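Facilities ticket: marks on white table, corner booth
Opened by: Rosalía Iglesias
Assigned to: Severino Esteban
Status: open

12/4/24 – Rosalía
The Baert table still has faint round smudges in the middle. The Drokulier spray was supposed to fix that in one pass. It says so on the can, which I no longer trust. I wiped for 15 minutes.

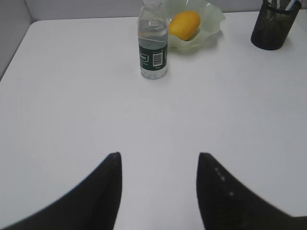 Photo: R. Iglesias / Lirnar facilities

Severino's theory is water bottles. Maybe. A bottle leaves a ring, and what I have is a soft smear with no real edge to it. I'd like to see it proven before we buy 80 coasters.

Reply – Severino
Try a test with the usual stuff set out. Skomunura told me in May that this finish picks up rubber and ink, though they also told me it never stains.

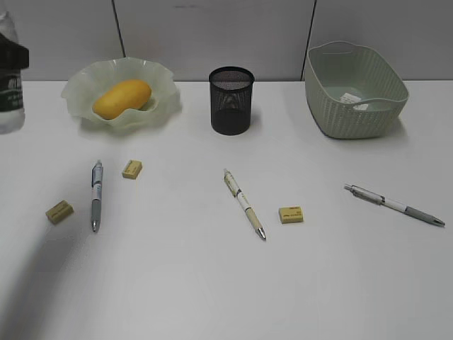 Ink was my first guess, and I'm less sure of it now. Pens get left lying on that table all the time, and so do erasers, right out front where people lean. The mesh cup stands empty behind them, so storage isn't the problem. I vote we rule out the pens first.

Reply – Rosalía
Fine. Pens go in the cup, erasers off the table, front kept clear. Bottle, fruit bowl and basket stay along the back.

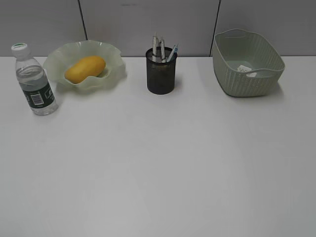

I'll leave it like that for 2 days and wipe with plain water only. If the marks are the same, I'm blaming the spray. Severino still says erasers – the yellow kind feels waxy to me, so I'll rub one on the underside and check.
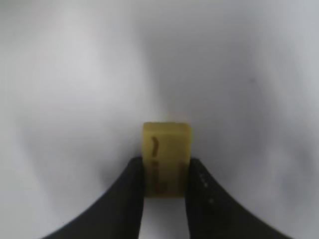 Next steps
Rosalía: eraser test on the underside, no Drokulier.
Severino: ask Baert what cleaner they recommend, in writing this time.
Coaster order on hold.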